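About Floltia

Home | Labels | Services | About Us | Contact

Who We Are

Floltia designs, prints, and applies square marker labels for equipment, storage, and teaching materials. Our customers are schools, museums, small manufacturers, and public institutions that need to know which object is which, and that need the answer to stay the same for many years.

The company was founded by Jamila Begum, who continues to serve as director. Estrella Tovar joined as head of production and is responsible for the print room, the application benches, and the training of new staff. Both remain closely involved in customer work, and most first inquiries are answered by one of them.

Our History

Floltia began as a print service for the Avier school district, where Ms. Begum managed the loan of science equipment. Model sets, balances, and demonstration pieces traveled between buildings all year, and handwritten tags were lost or became hard to read. The first labels were produced on an office printer and cut by hand. Within one school year the district had labeled 300 items, and two neighboring districts had asked to be supplied in the same way.

The company was then established in its own right and moved to its present premises on Guérin Street. The print room occupies the ground floor. Sample storage and the application benches are upstairs. A second print line was added when the Sturneck Museum of Household Design placed its study collection with us, a project that covered 2,624 objects and remains the largest single assignment we have completed.

What We Make

Our principal product is the square marker: a solid black field with a pattern of white cells inside it and a white margin around it. Each pattern corresponds to one number in the customer's register. The register belongs to the customer and is delivered as a plain table together with the printed labels.

Markers are printed at 600 dots per inch. They are available on paper for indoor use and on film for objects that will be cleaned frequently. Customers may order them with or without a line of ordinary text below the margin. We recommend the text line for items handled by the public and the plain marker for small surfaces.

The white margin is part of the marker and should never be trimmed. A black field set directly against a dark surface is difficult to read, and even on pale objects the margin gives the pattern a clean edge. Replacement labels are supplied free of charge where the margin has been damaged in shipping.

How We Place a Label

The position of a label is agreed with the customer before any work begins. Our staff look first for a flat surface that faces upward when the object is stored in its usual position. Curved shoulders, corners, and steps are avoided. Where an object has several levels, the label is placed on the widest level part, at a distance from the edges. A marker set on the flat top of a cream-white block, beside its taller, rounded section, is typical of this approach.

Surfaces are wiped with a lint-free cloth and allowed to dry. The label is laid down from one side and pressed outward with a felt-edged tool. For collections of historical value we apply labels to a removable sleeve or tray, and no adhesive touches the object itself. A written record of the position accompanies each finished group.

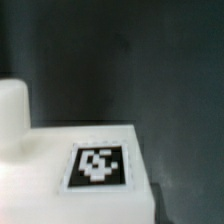
Our Premises

The building on Guérin Street was formerly a bindery, and we have kept the long north-facing windows on the upper floor. The application benches stand below them. Objects sent to us for labeling are received at the side entrance, entered in the day book, and stored on numbered shelves until they are returned. Food and drink are not permitted above the ground floor.

Customers are welcome to visit by appointment. A sample cabinet near the reception desk shows each of our label materials on wood, metal, glass, and painted surfaces. Visitors may handle the samples and are encouraged to bring an object of their own for a trial placement.

Our Staff

Floltia is a small company, and everyone employed here learns each stage of the work. New members of staff begin in the register office, where orders are checked for duplicate numbers, and move on to printing and cutting. Application is taught last. Ms. Tovar reviews the first full collection that each person completes.

We offer a paid placement each August for students of graphic arts and collections care. Applicants should send a short letter and a sample of their own work. No previous experience with marker labels is required.

Our Commitments

Every pattern we issue is used once within a customer's register. Numbers belonging to withdrawn objects are retired and are not assigned again unless the customer gives written instructions.

Printed sheets are inspected before cutting. Sheets with broken cells, uneven black areas, or a faint margin are rejected and recycled. A copy of each customer's print file is kept so that individual labels can be replaced without reissuing a whole set.

Registers and collection records are treated as confidential. They are not shared with other customers or used in our publications without permission.

Contacting Us

Inquiries about new collections should include the number of objects, the materials they are made of, and the smallest flat surface available. Existing customers who need replacements should quote the register name and the numbers required. Both kinds of request may be sent through the Contact page or left at the reception desk on Guérin Street.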